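Arm cell for fixture layout: what happened to your bench people?
Started by kluik | 9 replies | 412 views
Share 6 | Tweet 2

kluik
We run a small shop making printed sorting pieces and shape sets for Jimirero. In September we put a single arm on the layout bench. Its job is to push finished pieces across a board with a plain rod and group them for packing. No suction, no jaws. Before that, two people did the grouping by hand for the whole shift and a third checked.

I am less interested in cycle time than in what the jobs look like now. The two bench people became cell operators on paper. In practice they stage parts, watch, and step in when a piece tips or ends up in a corner the rod can't get behind. One of them likes it. The other asked to go back to the print room after 15 shifts.
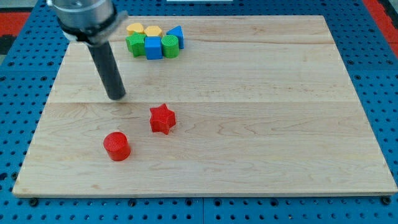

The difficulty is mostly in the shapes. Cylinders roll if they go over. The star turns when you push it off center, so the contact point matters more than it does with a cube. Prisms are fine on a flat face and bad on an edge. Our operators knew all of this from handling the parts, and none of it was written down. Baiba Rozīte, our lead on the bench, spent most of a week turning it into push rules for the integrator. Her pay grade did not change for that work. I think it should have.

Kristaps

g_sjogren
Same pattern at our site. The knowledge transfer gets booked as "commissioning support" and disappears. Get it into the job description before the integrator signs off, or you will be arguing about it a year later.

On the hardware: why a rod? A two-finger gripper would remove the rotation problem.

kluik
Cost, and the pieces vary in outline. Fingers that hold a hexagon well don't hold a scalloped edge well. The rod touches everything the same way.

zedano_ops
Disagree with the premise that pushing is the right task to automate. You took the part of the job people could do without thinking and left them with the watching. Watching is worse. We measured interventions on our Zedano line and got 9 per shift. That is too few to stay alert and too many to walk away.

g_sjogren
9 per shift is a tuning problem. You don't redesign a job around a number that should come down.

zedano_ops
It was 9 for eight months.

baiba_r
I am the Baiba in the first post. Two corrections. It was closer to two weeks, and the print room request had to do with the standing position at the guard. The arm itself was not the complaint. The stop button is mounted for someone much taller than she is. We asked for it to be moved 40 cm. It is still in the same place.

On watching: I agree with zedano_ops. What helped me was getting edit access to the push rules. If the star spins out twice, I change the offset myself and rerun. Without that access I would be a guard with a stool.

kluik
Button is on the list. I'll chase it tomorrow.

a.stankevicius
Does the integrator allow operator edits? Ours (Simulum) locks everything behind a service login. A change to one offset took 8 emails.

baiba_r
Offsets and push speed only. Path limits and anything to do with the guard stay locked, and I have no problem with that. Every edit is logged with initials.

a.stankevicius
Logged for what purpose? At my last place the edit log turned up in a performance review.

baiba_r
For rollback. I'd want that in writing too, now that you mention it.

g_sjogren
Put it in the same document as the job description. Ask for the grade review at the same time. Kristaps, if you can share the wording with names removed, I would use it here.

kluik
Will do once HR has seen it. Draft covers offsets, log use and the grade. The button is a separate work order.

Reply | Report | 14 people found this thread useful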